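Erick Rashidi has opinions about kitchen drawers, and he would like it known that most of them are unkind.

"A drawer is where a spatula goes to be forgotten," he tells me, before I have my coat off. "You own three. You use the one on top."

Rashidi has been sorting other people's kitchens for 14 years, the first two of them as a favor to his sister and the rest for money. He trades as Garnwood, a name he picked because the domain was cheap. In April he began teaching a short evening class on the same subject, which filled up, to his visible irritation. "Now I have to be cheerful after six o'clock."

His method, if we must call it that, starts with everything out on the table. No bins labeled in advance and no trip to the store. He asks clients to put down whatever they cook with, set a few empty containers beside it, and then stand there for 15 minutes without buying anything. The last part, he says, is where people struggle.

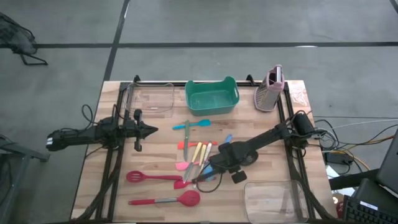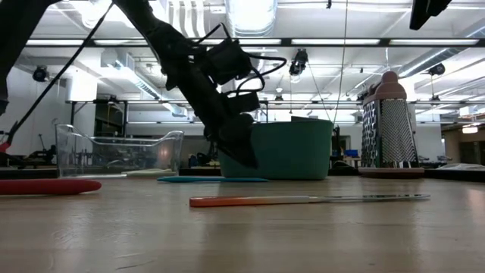 Rashidi is strict about the order of things. Containers come after the tools, even if they were bought first and are feeling hopeful. "People fall in love with a box," he says. "Then they go home and try to find something that deserves it." He has nothing against clear plastic, which at least lets you see your mistakes, and he will put up with a teal-green tub next to it if the tub is wide enough to get a hand into. What he can't stand is a knife tossed in with the spatulas. On a table, with the blade lying in plain view, everyone is careful. In a tub, he says, it becomes a game of chance.

So where does the knife go? "Somewhere else," he says, and pours himself more coffee.

We move on to the box grater, a subject I had expected to get through quickly. Rashidi believes it is the worst-designed object in any home to store and one of the best to use. It won't lie flat, it catches on dish towels, and it takes up the room of a small loaf. He once spent most of a morning persuading a couple in a rented apartment to keep theirs on the counter. They had been storing it in the oven.

"They'd preheated it twice," he says. "Twice! The second time I think they were just curious."

I ask if his own kitchen is in order. There is a pause.

"It's in use," he says.

He lets me look in one drawer. I find four spatulas, a tape measure and a birthday candle. He closes it with his hip and asks whether I've ever thought about how I store my lids.

28 Jul 2019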